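Dovlow drive-swap project: progress report to Simard
2020-10-07

Since the August report the Nalesthorpe bench has moved from block-stacking trials to the real task, which is putting hard drives in their caddies into a storage chassis. All demonstrations are now given by remote control. We dropped hand guiding for this task after operators kept pushing the wrist off line near the end of the stroke.

We recorded 110 demonstrations in the period and kept 68 for training. Most of the rejected ones had long pauses while the operator looked for a better angle. A smaller group lost the wrist camera signal partway through and can't be recovered.

Two operators have finished training on the Votier controller. A third started last week and is still slow on the approach – we expect usable recordings from that person by the next report.

The hardest part to teach is the insertion. Our operators hold the caddy by the gripper, bring it to the bay at a slant and line it up as they go in. 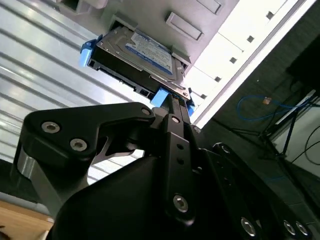 Lining up takes more of the operator's time than the push itself, and we have changed the session notes so the two stages are timed separately. The median full demonstration is now 43 seconds.

Spending is on plan. One set of gripper fingers was replaced after 9 weeks of use, and a spare set is on order. Next period we will start removal of drives, using the same chassis and the same controller settings.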